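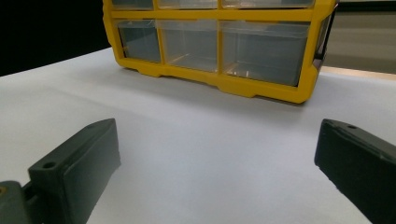

Search this blog Go

Learning to keep my buttons

By Veerle Segers
November
36 shares | 7 comments

When my aunt Godelieve stopped sewing, she gave me her buttons. They came in two cookie tins and one sock. I carried them home on the train and during the whole ride I was hearing them move in my bag.

I don't sew very well. I can shorten pants and I can repair a coat, and for this you need maybe four buttons in a year. Now I own 644. My neighbor Nele helped me to sort them on the kitchen floor, first by color, and after one hour we started again by size. Color was a mistake. Under the lamp, dark blue and black are the same thing.

The most beautiful ones are made of shell. There are 246 of them, many for shirts, and they feel colder in the hand than the plastic ones. My aunt told me on the phone that she cut them from my grandfather's shirts before the shirts became cleaning rags. She remembers also which coat had the big brown ones, and who wore it, and that this person never paid her.

I have used six until now. Five went on a gray cardigan which I bought without buttons at the Nendwood market, and one on my pillow case. The sock I have kept too, but it has a hole.

Next month I will try to make buttonholes by hand. If you know a good thread for wool, please write it to me.

7 comments | Share this post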